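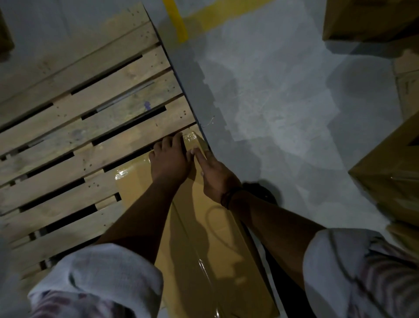 The Jikholm science fiction film fair moved to the old freight hall in Pestton this June, and I went for the afternoon. Entry was 7 euros. Most of the stands sell discs and posters, and the back half of the hall is given over to props. Stock comes and goes on pallets all day – a tan cardboard box was being taped up on the floor next to one, with clear tape pressed round the corner by hand. Posters started at 3 euros. A full-size helmet from Painemal was marked at 599 and still there when I left.

At four Arnout Boersma showed twenty minutes of Illilum, his feature about a mining colony that loses contact with Earth. There are 214 effects shots in it, nearly all done with models. The sound was poor from row seven back. He took questions afterwards, mostly on lighting miniatures. The café shuts at five, so eat first.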